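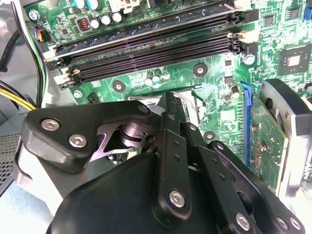
Loltano Bench Kit for Robotics Clubs: Memory and Card Service Task

Product no. 151
Sold to schools and clubs. Arm not included.

Let's start with what the kit won't do. It won't turn a club of beginners into a team that can rebuild a computer by robot in one semester. We've read the brochures that promise that sort of thing, and we used to hand one out. The Bench Kit is a task set: a stripped desktop computer, some memory modules, a fixture to hold the case still, and a workbook. Your students bring the arm, the gripper, the code and the patience.

The task is to take a memory module out of its slot and put it back so the latches close. A person does it in a few seconds. A student arm takes a lot longer, and for the first few weeks it mostly doesn't do it.

What's in the box

Used desktop case with motherboard, side panel removed, power supply disconnected
3 memory modules, non-working, for practice
3 spare modules, same type
Gesero clamp plate with four rubber feet
19 printed task cards, easy to hard
Workbook and scoring sheet
Bag of replacement case screws

The computers are secondhand, so the board you get may not match the drawings in the workbook. Slot count, latch color and the spot where the cables run all change from one batch to the next. Some customers want a matched pair so two teams can race. Ask before you order. We can sometimes do it, and we'd rather say no than send you two cases that only look alike.

Does it work with our arm?

Maybe. The cards were written on a Plodell arm with a two-finger gripper and a camera at the wrist. We have also run the first half on the older Puma trainer, which reaches the slots but has trouble turning its wrist once it's inside the case. Anything with wide fingers will bump into the expansion card or the cables. Measure your gripper at its widest point, with the fingers open, and check that against the drawing on page 3 of the workbook. Please do it before paying for shipping.

A wrist camera helps, up to a point. Once the fingers are down near the slots they block a good part of the view, and students who tuned everything from a clear picture at the top have to start over. A second camera over the case is cheap and worth adding. We don't sell one.

About the claims

You'll see other kits advertised with success rates. We don't print one. A success rate from our own bench, with our own light and our own hands resetting the case, tells you very little about a classroom with a window on one side and a wobbly table. The scoring sheet has a column for "person helped." Use it. Most of the high scores we get mailed to us have that column left blank, and I have my doubts.

The same goes for "learning outcomes." Students who finish the first ten cards have spent a lot of time writing down where a finger was when it slipped. Whether that makes them engineers, I couldn't tell you. They do get careful about logging.

Competition use

Cards 14 to 19 are timed and can be run as a small contest between clubs. The rules fit on one page. A module counts as seated when both latches are closed and a judge can lift it gently without it coming loose. Bent pins or a cracked latch end the run. Teams may not mark the board with paint or tape — we had a long argument over this and the rule stays.

Wear and replacement

Latches break. Students push at an angle, the white plastic gives, and that slot is done. Move to the next one. When you run out of good slots, we sell a replacement board on its own, and you keep the case and clamp. Modules last longer than you'd think, though the edges chip.

Keep the power supply disconnected. There is no card that calls for a live board and we won't help you write one.

Orders and questions

Orders for the next batch close 25th April. The batch after that ships in January. Questions about gripper size or classroom setup go to Aníbal Mamani at the Loltano workshop. Send your measurements with the first message.

Returns accepted on unopened kits only.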